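Acta de la reunión posterior a la jornada de puertas abiertas
Taller Polier, 14 de octubre de 2023
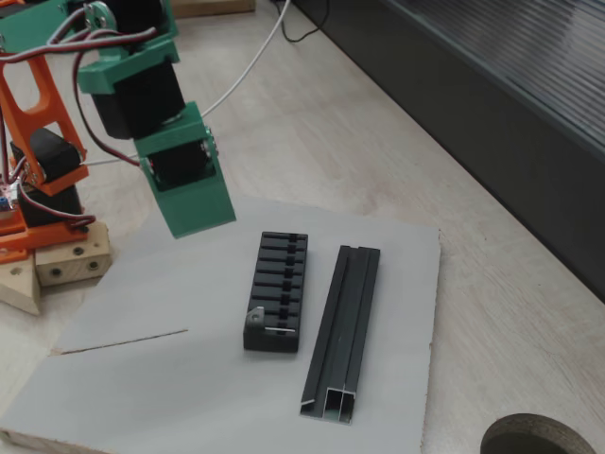

¿Se repite la jornada el año que viene?
Queda fijada para mayo, con la condición de que esta vez alguien avise a los vecinos de arriba.

Abierta la sesión con el café ya frío, se aprueba el acta anterior sin lectura, como es costumbre.

1. Demostración del brazo
Se hicieron 2 pases, uno por la mañana y otro por la tarde. El brazo, de piezas impresas en naranja y verde, trabajó sobre el tablero gris, con el perfil de aluminio y el bloque ranurado al lado. El público infantil preguntó por qué no era más grande. El público adulto preguntó lo mismo, con más rodeos. En el segundo pase el brazo se quedó pensativo hasta 3 minutos, que el ponente llenó con una explicación sobre servos bastante más larga que la prevista. Hubo aplausos al final, no consta si al brazo o al silencio.

Se acuerda imprimir una pinza de repuesto. Se discute el color. Se aplaza el color.

2. Visita de Arkell
Llegaron antes de la hora y vieron la parte de la jornada en que todavía se buscan los alargadores. Mostraron interés por el montaje y se llevaron el folleto, incluida la página con la errata. Piden lista de materiales. Se enviará cuando exista.

3. Cuentas
El gasto total asciende a 552 euros, entre filamento, cartelería y la merienda de D'Amico. La merienda es la partida mayor. Una intervención sugiere que conste como material fungible; no prospera.

4. Stomix
Ofrecen prestar mesas para mayo. Se acepta. Se les preguntará si las mesas vienen con patas, dado el precedente.

5. Ruegos y preguntas
Se ruega devolver el destornillador pequeño. Se ruega por tercera reunión consecutiva.
Se pregunta quién tiene la llave del armario de herramientas. No hay respuesta.
Se propone poner una cinta para que el público no apoye los codos en la mesa durante los pases. Aprobado con 2 abstenciones, ambas de personas que apoyaron los codos.

Se levanta la sesión al cerrar el bar de enfrente la cocina.

Pendiente para la próxima: color de la pinza, lista de materiales, llave.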